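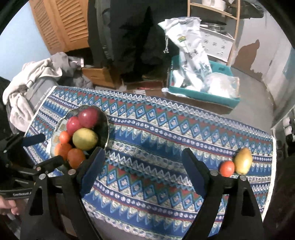

The Skastolov Citadel kit is a 1:500 card and basswood model of the hilltop fortress at Skastolov, with the full ring wall, both gates, the cathedral and the lower barracks. It has 521 parts and builds up on a rigid base board supplied in the box. The finished model is 473 mm long at its widest point, so an ordinary dining table is big enough to work on. Move the bowl of fruit to the sideboard and take off any patterned cloth before you start, as the smallest tower parts are very hard to find against blue zigzags and rows of red diamonds. A plain cutting mat at least as wide as the base board is best. Once the ring wall is on, the model can be picked up and put away between sessions.

About the building

The citadel stands on a limestone ridge above the Peda river. The outer wall follows the edge of the ridge, which is why the plan is a lopsided oval with a sharp corner at the north end. There are nine towers. Seven are round and date from the first building period, and the two square ones beside the River Gate were added later, when the road up from the bridge was widened. The cathedral sits off center in the upper court. The barracks in the lower court were rebuilt on their old foundations after a fire, and the model shows them as rebuilt, with the long slate roof and no chimneys on the court side.

The kit shows the site as it looks to visitors now. The ticket office and the modern footbridge are left out. The well house is included as a separate part and can be left off if you want the upper court as it was before the well was covered.

What is in the box

Die-cut card sheets, printed in color on both sides
Laser-cut basswood sheets for the wall cores, floors and roof frames
Base board with the ridge contours marked
Contour layers in gray card
Instruction book with a numbered plan of every sheet
Spare sheet with extra battlements and two extra tower roofs

Glue, a knife and paint are not included. We suggest white PVA for card to wood and a gel-type glue for the tower roofs. A bone folder or the back of a table knife is good enough for the creases.

Specifications

Item number: GM 3,096
Scale: 1:500
Parts: 521
Finished length: 473 mm
Weight in box: 1,329 g
Skill level: intermediate
Recommended age: 14 and up
Made by: Gallthorpe Models

Building notes

Build the contour layers first and let them dry flat under a few books overnight. The wall sections slot into the top layer, and if the layers have warped the slots will not line up. Fit the walls in the order given, starting at the square towers and working clockwise. The last section is cut 1 mm long on purpose - sand it down until it drops in.

The cathedral dome is made from twelve card petals. Roll each one over a pencil before gluing. Glue every second petal to the ring, leave them to set, then fill the gaps.

Some early copies of the instruction book show parts 88 and 89 the wrong way around in step 31. Part 88 is the left side of the River Gate as you face it from outside. The current printing, revised 8 May 2024, has this corrected. If your book has no revision date on the back cover, you have the early one. The parts themselves are the same in both.

Display case

The Awwad acrylic case fits this model and is sold separately. It comes as five clear panels and a black plinth, and assembles without tools. The base board drops into a recess in the plinth, so do not glue trim to the outer edge of the board if you plan to use the case. The case also fits our earlier Skastolov Cathedral kit, with room to spare on all sides.

Replacement parts

Single sheets can be ordered for this kit. Give the item number and the sheet letter, which is printed in the top right corner of each sheet. Basswood sheets are cut to order and take longer than card. The workshop closes for two weeks in August, and parts orders placed then are sent when it reopens.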